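## 4. Guardar la partida y cambiar de vehículo en Zurivik

Antes de entrar al taller de Drurkham, termine la carrera que tiene abierta. El juego no guarda en mitad de un evento.

1. Abra el mapa con el botón de pausa y elija **Garaje**.
2. Seleccione la ranura libre. Cada ranura nueva cuesta 900 créditos; la tercera cuesta 2000.
3. Pulse **Guardar** y espere hasta que el icono deja de girar.
4. Elija el coche y confirme con **Aceptar**.

> **Nota:** el modelo Sarnik aparece en la lista solamente a partir del nivel 94 de reputación.

> **Precaución:** si vende un coche modificado, las piezas se venden con él. Desmonte primero el turbo y los neumáticos — después no es posible recuperarlos.

### 4.1 Copia en otro equipo

1. Cierre el juego por completo.
2. Copie la carpeta `partidas` en una memoria externa.
3. En el segundo equipo, pegue la carpeta antes de abrir el juego por primera vez.
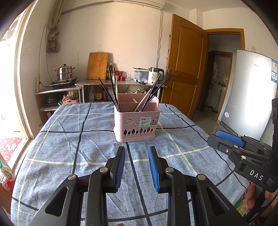 *Club de Carreras Virtuales Kim — Grupo de manuales*

Si el perfil muestra 0 créditos, repita el paso 2 con el juego cerrado. Para dudas sobre esta sección, escriba a Man-lok Yang en el foro del club.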